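Mint tea, and a lot of it

14th May

I have been drinking mint tea for years without thinking about it, in the way you drink whatever is in the cupboard. A bag in a mug, boiling water, fish it out when you remember. Then last August I spent a fortnight staying above a grocer's shop belonging to Abdelghani Benkirane, and I came home completely hooked on the proper stuff, and I have bored all my friends with it ever since. Your turn!

The first thing I learned is that it's green tea with mint in it, and the tea matters just as much as the leaves. You want gunpowder tea, the kind rolled into tight little pellets that unfurl in the pot. Abdelghani sold it loose by the scoop and had strong views on which tin was worth the money (the second one along, always, and never the fancy one at the front that the visitors bought). I can't get his here, but Ouazzani do a decent gunpowder that I order by post, and it keeps for ages if you shut the lid properly. I don't always shut the lid properly.

So, the rinse. You put the tea in the pot, pour over a little boiling water, leave it for a moment and pour that off into a glass. Keep it! It's lovely and golden and it goes back in later. Then another splash of water, swirl the pot hard, and this time throw the water away – it comes out cloudy and tastes of pond. I skipped this for my first few goes at home and couldn't work out why mine was so bitter. When I finally wrote to Abdelghani to ask, he sent back one line: "Did you wash it?" 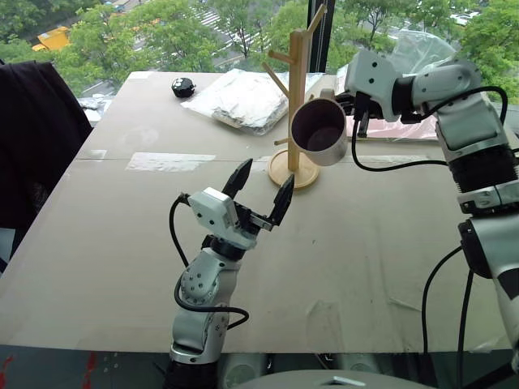

After that the first glass goes back in, the pot gets filled up, and it sits on a low heat until it just starts to bubble. Mint goes in at the end, a really big handful, far more than looks sensible, stalks and all. I push it right under with a spoon so no leaves stick out at the top, which can make them taste a bit burnt. Then sugar. I know, I know. I use 2 big lumps for a small pot and that is already on the mean side. I did try it with none at all for a while and it was fine, but it was a different drink, thinner and a bit cross.

You don't stir it, either. You pour a glass, tip it back into the pot, pour another, tip it back, and it all mixes as it goes. The pouring from a height is great fun and I'm still dreadful at it. Mine wanders about and lands on the tray, but when it goes right you get a ring of tiny bubbles round the top of the glass and I feel like a magician.

The other half of this is growing the mint, and here I have to thank Anas Sqalli from the allotments, who gave me a cutting of his spearmint wrapped in wet kitchen paper. He calls it Grullen, after the village where he first got hold of it, and I have never found it under that name anywhere else. It is softer than the supermarket sort, with a crinkly leaf and hardly any of that toothpaste sharpness. I stuck it in a glass of water on the windowsill, it had roots in 5 days, and it has now filled a bucket and is making a break for the patio.

If you're growing your own, keep it in a pot. Please. Mine lives in an old bucket with holes in the bottom, gets watered whenever I walk past, and gets cut back hard when it starts thinking about flowers. It looks awful for a week and then comes back twice as thick. I've also had a go at drying some, hung upside down in the airing cupboard, and it's all right in a pinch in winter, though I'd sooner put a bit of fresh sage in the pot instead. Sage is very good, by the way! Just a leaf or so, it's strong.

Next on my list is wormwood, which Anas says he'll swap me for some rhubarb once his plant has picked up a bit.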